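The Arruda Harbormen 1975–76 season was the club's ninth in the Pelto Basketball League and the first under head coach Botond Erdős. It is still remembered as one of the liveliest years in team history. The Harbormen finished 31–19, good for second place in the Northern Division, and reached the league semifinals for the first time.

Expectations were low in the fall. Arruda had won only 14 games the year before and had lost its leading scorer to the Bedby Comets. Erdős, a former college assistant, threw out the slow half-court offense and asked his players to run at every chance. The results were thrilling almost from the start! Arruda opened with six straight wins, among them a wild 117–112 overtime victory at Bedby in which guard Dale Whitcomb scored 38 points.

Home games were played at the old Pelto Armory, a cramped and wonderfully loud building that held 2,000 people. The Harbormen went 20–5 there, and visiting coaches complained all winter about the noise and the short run-off behind the baskets. The armory was torn down in 1988, and the club's records and game films later passed to the Arruda Sports Archive.

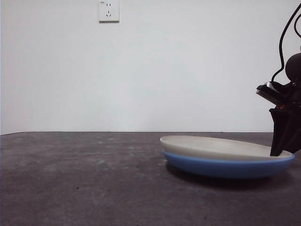 Wall outlet above a dark tabletop.

A knee injury to center Ray Tolliver in January nearly sank the season, and the team dropped seven of its next nine. Erdős answered by moving forward Lou Becker to the middle, where his quick passing gave the fast break new life. Becker ended the year with 283 assists, a club record for a frontcourt player, and Arruda won 11 of its last 14 games.

In the playoffs the Harbormen swept Bedby in the first round, a sweet result after so many lopsided losses to the Comets. They then pushed the top-seeded Mimix Flyers to a deciding fifth game in the semifinals, falling 104–101. More than 600 Arruda fans made the trip by bus and train.

Historian Carys Landeg covers the season at length in her book on the league, Short Court, and ranks the fifth game against Mimix among the best ever played in Pelto competition. Erdős stayed with the club for four more seasons.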